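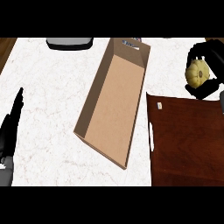 2 min read

Bosville demo day: simulated packing on the Leko bench

Saturday's open session at Bosville covered the simulated half of the packing project. Custódio Leitão ran the bench from the front desk and took requests between runs. The setup is a two-arm station at a marble counter, with an open cardboard box in the middle, a dark wooden board to the right and one pattypan squash as the item to be handled.

The squash was chosen for its outline. A scalloped edge gives the fingers uneven contact, and a grasp planned for a sphere tends to land on a ridge. In the rendered view the right gripper holds it with one finger over the top and another underneath. Leitão prefers that hold to a side pinch, which loads two lobes and leaves the rest unsupported.

The batch prepared for the day was 200 episodes, each capped at 60 seconds of simulated time. By the project's own scoring, 193 completed. The other seven were replayed in full after the break — most of the questions came then, chiefly on contact friction and how stiff the squash should be.

Box dimensions are set in a plain text file. Several visitors asked for the Uline sizes they use at work, and Aasen will add a size table to the next Leko build.
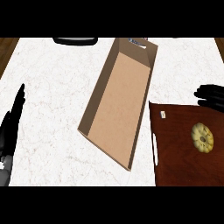 Can the Leko bench be run without a physical robot?
The bench needs only a workstation with a supported graphics card. Both arms are simulated, and hardware drivers are a separate install.

The next session is in February, same room. Requests for other produce should reach Leitão before the object list is frozen.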